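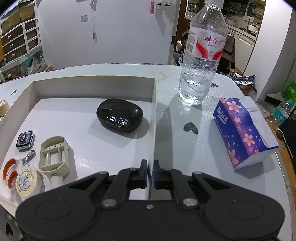 Tray 1 on the white table, small items set out for sorting.

Small-parts sort, bench drawers
June 2018
Reading time: 2 min
Print | E-mail

Started on the Skullitz drawers. The mixed contents go through the off-white tray first, then into labeled bags. The flat floor helps with small parts, and the walls stop the round ones.

In the tray with this entry:
- earbud case, glossy black, display lit. Readout looks like 100%. "Be Proud" on the front. Goes to electronics.
- smartwatch body, square, silver, no strap. Sensor side up. Electronics, separate bag.
- small shiny metal tool, nail clipper type. Hand tools, misc.
- scissors, white and orange loops. Back to the cutting rack.
- tape measure, round, white. Measuring.
- cream plastic part, hollow head with thin ribs inside, short stem. Three small holes along the inner panel. Unidentified.

The cream part is the only one that held me up. Checked it against the Meireles housings and the Jellgate spares list and found no match. Parked under number 261 until Zawadi has looked at it.

Labels: the Wivska roll is down to 35. Reordered 1,000. The 4,000 roll does not fit our dispenser - the core is too wide.

Change to method: glossy items now go at the far end of the tray, away from the group. Dark cases pick up scratches from scissors and clippers. Watch bodies should get the same treatment. I have not been consistent about that.

Still open:
- straps. There is a bag of them in drawer four, none tried against the watch body yet.
- whether tape measures get checked against the steel rule before filing. I would say yes, one pass at full length.
- second tray, same wall height if possible.

Drawers five and six next.

O. Magnusson

Comments (3)

Zawadi Nyaga: 261 could be a holder of some kind. Leave it on my shelf, I want to measure the stem.

Ottar Magnusson: On your shelf, left side. Calipers are there too.

Zawadi Nyaga: Yes to the steel rule. Write the error on the bag, in millimeters.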